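Flodirholm clothes handling, equipment progress report
To: Dalia Ots, Usuga fund
From: Sigita Paulauskas
Period ending July

Spending first, as you asked last time in capital letters. The grippers line is spent, the spares line is spent twice over, and the arm line has not been touched. Kęstutis Vaher has moved 362 euros out of travel to cover the spares, and has asked me to record that he did so under protest.

The hand-held grippers are in use in an ordinary bedroom, on a proper bed with a patterned quilt, which is where the proposal said they would be. We have kept to dark clothes for this part of the work, black with snaps and pocket flaps. 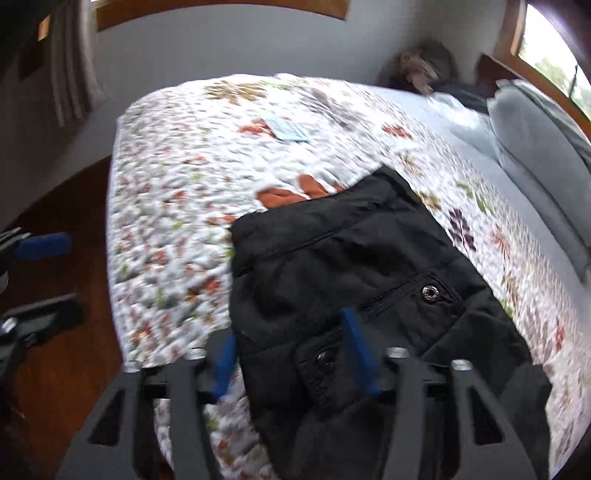

Replacement pads remain the item we budgeted worst. The proposal allowed for 80 across the whole project. Arūnas Ozoliņš now puts the need at 161, and he was the optimist at the planning meeting. Darden will hold the present price if we order before the autumn. I would like to do that, and the form is attached for your signature.

On the arms, we have two quotes. Dorkberg is cheaper and leaves out the mounting, the training and, as far as Kęstutis Lill can make out, the cables. Darden includes all of it and charges as though the cables were heirlooms. My recommendation is to wait. Folding trousers on a soft bed asks for a longer reach than either quote assumed, and I would sooner explain a delay to you than a very expensive arm that stops short of the pillows.
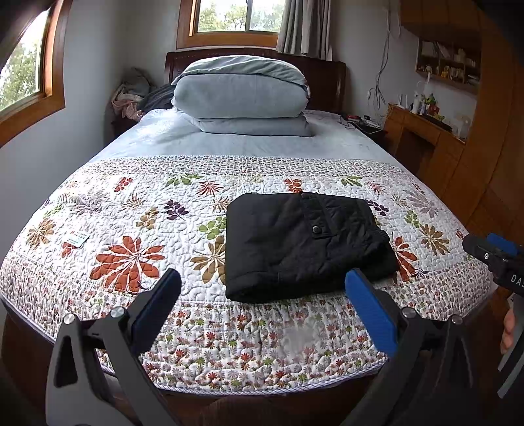
Still open: insurance for equipment kept outside the office (the insurer has sent us a questionnaire meant for forklifts), and whether the second year's storage comes from your grant or ours. Arūnas will send the revised arm specification to both suppliers once you have agreed the reach figure. Please return the pad form with it.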